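Mirnholm Cord Handling Set – README

Last edited Mar 9, 2018

Read this before you train on anything. The set is small, it was gathered by hand, and I have doubts about parts of it that I would like you to share.

What it is

434 episodes of a person working at a table with 2 hand-held grippers, one per hand. The objects are power strips, cords and small white electrical boxes. There is no robot arm in the recordings. The idea, which we took over from the Flidimen project, is that a policy learned from hand-held tools will carry over to an arm fitted with the same fingers. I have seen this claimed more often than I have seen it tested, and our own set doesn't test it.

What's in each episode

episode.json – start time, end time, task name, operator code
left/ and right/ – views from the grippers
head/ – view from above the hands
width.csv – finger opening for both grippers
notes.txt – whatever the operator typed, often nothing

Near the start of many episodes the fingers are open over bare table and nothing is held.

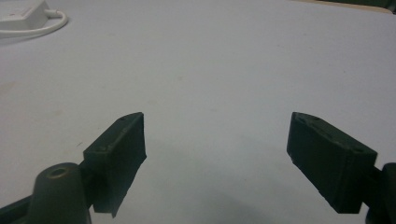

We left these stretches in. Trimming them looks harmless, but the cut point has to be picked by somebody, and two people picking will not agree. If you trim, write down your rule and publish it with your numbers.

Finger wear is not logged. We should have logged it from the first session in January and we didn't. A pad with a rough edge may well hold a thin cord differently from a fresh one, and there is no field that would let you check.

Tasks

There are 4 task names: reach, straighten, lift_two_hands, coil. "Reach" and "straighten" overlap badly. Some operators stopped a reach at first contact and others went on to tidy the cord. Treat the task name as a hint.

Success is marked by the operator, right after the episode, about their own work. Draw your own conclusions. A second pass by somebody else was planned and has not been done.

White on white

Most of the objects are white and so is the work surface. This was meant to make the set hard. It may only make it odd, and a model that does well here could be leaning on shadows.

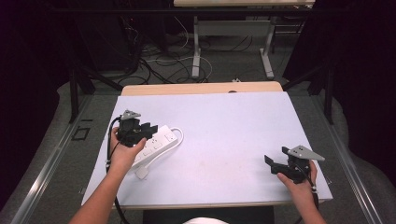 Pose comes from the marker plates on top of the grippers. When a wrist turns far enough the plate is lost, and the script fills the gap with a straight line between the last good pose and the next one. Filled rows have pose_ok = 0. Please don't train on them without looking at a few first – the straight line sometimes goes through the table.

Splits

The Clova split holds out whole operators. The Chiba split holds out episodes at random, and I would not report it alone. Neighboring episodes from one operator look so much alike that a random split mostly measures memory.

Known problems

Gripper cables brush the objects in some coil episodes. Not flagged.
Left and right clocks drift in long sessions. sync.py corrects this to within 2 video frames, by its own estimate.
Room and table setup vary very little. Expect trouble anywhere else.
Left-handed operators are underrepresented, and the operator code doesn't record handedness.

Please send bug reports with the episode number and the row in width.csv. Reports that say "data looks wrong" are probably right, but I can't do anything with them.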